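Flomwood Two-Arm Sorting Station

Products / Benchtop Handling / Flomwood

Overview

The Flomwood is a benchtop station for sorting, picking and putting away small loose items. It is built for workplaces where one or two people now spend a large part of each shift returning mixed goods to bins: toy and game returns, rental kits, classroom sets, sample rooms and spare parts counters. Two light arms share one work surface. Each carries a two-finger gripper, and the station is set up so that a person can work at the same bench during a shift.

Wisley supplies the station complete, with arms, controller, software and on-site training. Customers may use their own table, provided that it is level and firmly fixed.

Intended use

The station handles rigid and slightly soft items up to 125 mm across. Small balls, blocks, play food, caps, fittings and similar goods are suitable. It is not intended for glass, open liquids, live plants, sharp tools or any item that must be kept sterile.

Items may be presented in any order and need not be lined up. Unknown items are left on the surface, and the operator is notified by a tone and a message on the Kubo panel.

What is supplied

Two arms with grippers and wrist cameras
One controller with power supply
Kubo operator panel with stand
Genura task software, single-site license
Spare finger pads
Stop button with 2 m cable
Printed operator guide and wall card

Bins are not included. Most open bins with a smooth rim can be used, and a bin need not stand square to the table. The position of each bin is read again at the start of every cycle.

What changes for staff

Customers often ask whether the station replaces a position. In the sites we support, it has changed the content of the work more than the number of people doing it. Staff who formerly sorted by hand now prepare trays, check the items the station has set aside, and decide what is fit to go back on the shelf. These duties call for judgment, and we recommend that job descriptions and pay grades be reviewed before installation.

Rasha Nasrallah, who supervises returns at a rental library for play materials, took delivery of a station in February. Her team of four had been sorting by hand at the end of each day, often past closing. "The late hour is gone, and that matters to people with children at home," she writes. "The first weeks were slower than hand sorting. I would tell other supervisors to plan for that and to say so openly." Her team now rotates the panel duty so that each member spends part of the shift away from the bench.

Some staff will be uneasy about the wrist cameras. The cameras face the work surface and start only when a task is running. Images are kept on the controller for four days unless the site chooses a shorter period. Employers should explain this to staff in writing and should not use the images to measure individual performance.

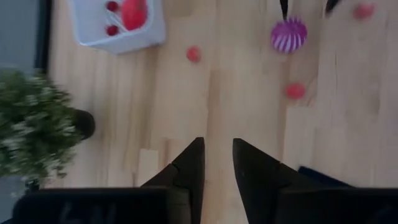 Training takes two days. The first covers safe approach, stopping and restarting, and clearing a dropped item. On the second, staff teach the station a task of their own by guiding the arms by hand. No programming knowledge is required. Ayane Ishida, head of customer training, asks that everyone who will work near the bench attend the first day, including cleaning and evening staff.

Care and service

Finger pads should be wiped daily with a dry cloth and replaced when the surface becomes smooth. Arms are inspected after every 2000 hours of operation. The controller shows a reminder when an inspection is due, and work may continue until the visit takes place. Pads and cables can be ordered separately.

Safety

A risk assessment must be completed at the site before first use. The arms slow when a person reaches into the shared area and stop on contact. The stop button must remain within reach of the operator at all times. Loose sleeves, lanyards and long hair should be secured.

Ordering

Stations are built to order. Please state the table dimensions, the types of item to be sorted and the number of staff to be trained. Demonstrations can be arranged with your own goods.

Page last revised November 11, 2024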